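Visit report: Zovilska shared workshop, 2018-10-15

Zovilska occupies the ground floor of a former print shop on Esteves Street. It has two rooms. The front room holds the laser cutter, a drill press and the 3D printers. The back room is for assembly and testing, and most of my visit was spent there with the group building a hand-held gripper under the project name Pusomora.

The project started last December as a kitchen-table build and moved into the workshop when the parts outgrew the table. The goal is modest. A person holds the tool, squeezes a trigger, and two linked fingers close on an object. A camera looks out over the fingers and records the grasp. The recordings are meant to train an arm later on, but the arm does not exist yet and the group was not in a hurry to talk about it.

I arrived at 10 and the bench was already in use. The current version is the third. The first used a single pivot per finger, which made the pads swing through an arc and meet at an angle. The second used a parallel linkage with printed pins, and the pins wore oval. The third keeps the linkage and replaces the pins with metal hardware at the joints. Side play at the pad is lower than before, though I could still feel some when I pushed on it with a thumb.

The task for the day was picking sachets. Thin, flat packets are a poor match for a two-finger tool. They slide over each other, they bend when pinched, and when one lies flat on a table there is very little edge to take hold of. The group sorts its attempts into two cases — from a tray, where the packets lean and overlap, and from the bare tabletop.

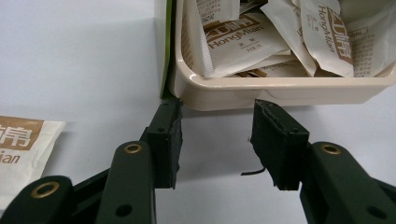
The tray case is the easier one to start. A packet that stands up against its neighbors gives the pads two faces to close on. The difficulty comes at the rim, where a finger coming in low meets the wall of the tray before it meets the packet. The operators have settled on coming in from above and tilting the tool forward late. The tabletop case needs one pad pressed down as a stop while the other drags the packet toward it, and it depends heavily on the surface.

Pad wear was the main complaint. The pads are black, with a slightly rough face, and they suffer most at the corners, where they hit trays and tabletops. The group had tried a harder material from Trultik, which lasted longer and gripped paper badly. They went back to the soft one and now treat pads as consumables. Swapping a pair takes 3 minutes with a hex key. I would have liked to see the pad corners rounded off, and was told that a rounded corner loses the thin edges.

The log sheet on the wall stood at 491 recorded grasps when I left, 49 of them added that day. Failures are kept along with successes, with a short code for the cause: slip, double pick, rim contact, operator error. Double pick was the code I saw written most often. Nothing in the tool detects it, so the operator has to notice and mark it by hand.

Two practical notes for anyone planning a similar build. The trigger return spring is too stiff for long sessions, and the operators trade places when their hands tire. The cable from the camera also runs along the outside of the handle and catches on sleeves. A channel has been drawn for the next print.

The workshop is open to visitors on Mondays. There is no parking on Esteves Street, and the side door is the one that works. The drawings for version three are kept in a binder by the drill press, and copies can be made on request — bring your own paper.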